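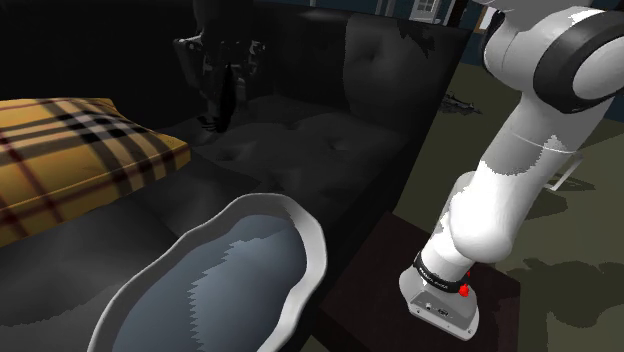
I'd had my name down for the August open day at Istura since spring, and I very nearly didn't go, because it's 82 miles from my front door and the car has been making a noise. Well, I'm glad I did! It was the first tour I've been on where the thing everyone had come to see broke down in front of us, and that ended up being the best bit of the whole day.

Istura is on the Tavares estate, past the tile warehouse, and if you're driving ignore the first sign for visitor parking (it takes you to a locked gate). Coffee and name badges were at half past nine. Our guide was Ermira Kovačević, who works on the simulation side and talks very fast, and she took twelve of us straight upstairs to what they call the living room. It's a living room inside a computer: sofa, cushion, a big shallow bowl, and a white robot arm on a dark block right beside the arm of the sofa. They run it over and over with small changes before anybody lets the real arm near real furniture. The task that morning was to get hold of the cushion and move it to the other end of the seat, which sounds like nothing at all. My dog can do it.

The first few went beautifully. Then on run 1296 (they number everything) the arm swung round, came down over the seat and just carried on going. The fingers went into the sofa. Into it, up to the wrist! There was no crash or bang, of course, the numbers down the side of the screen turned a nasty orange and the arm started shivering like a wet cat. Ermira said a word I won't type and then, bless her, instead of hurrying us along to the next room she sat down and took us through it.

As far as I followed, the trouble was the seat. The arm believes what it's told about how high things are, and somebody had swapped in a new sofa the evening before, a deeper one with buttons, without updating the height in the other file. So the arm was aiming for a seat that wasn't there any more. There's a check that should have caught it, a limit on how hard the arm may push before it gives up and stops. It had been set to 700 for a different test and never put back. I asked 700 what, and got an answer, and I'm afraid it's gone.

A chap at the back said surely it didn't matter if it was only pretend. That got Valdir Honorato going! He looks after safety on the real machines downstairs and had wandered in with his tea. His point was that the same settings file goes down to the workshop, limit and all, and a real arm pushing like that would go through the stuffing, or through a hand if there was one in the way. He had them stop the queue there and then, and he rang downstairs to hold the Drukis cell until the file had been looked at. We could hear him on the stairs, still on the phone.

So the live demo at eleven was off, and there was some grumbling. I'd have liked to see it too, but I didn't mind. We got a longer go in the workshop, where Valdir showed us the stop buttons and the yellow line on the floor, and let us try the hand-held switch that you have to keep half squeezed. Squeeze too hard and everything stops, let go and everything stops. I was hopeless at it.

By the time we'd had lunch (good soup, dreadful rolls) they had corrected the height, put the limit back and started again from the top. We squeezed back upstairs for run 1307. The cushion went across, a bit crooked, and we all clapped. Ermira wouldn't call it fixed. She wants a check that refuses to start at all if the two files don't match, and she was writing it on the whiteboard as we left.

Tickets are free but you do have to book, and wear flat shoes or they won't let you into the workshop. I'm going again next year if the car holds out.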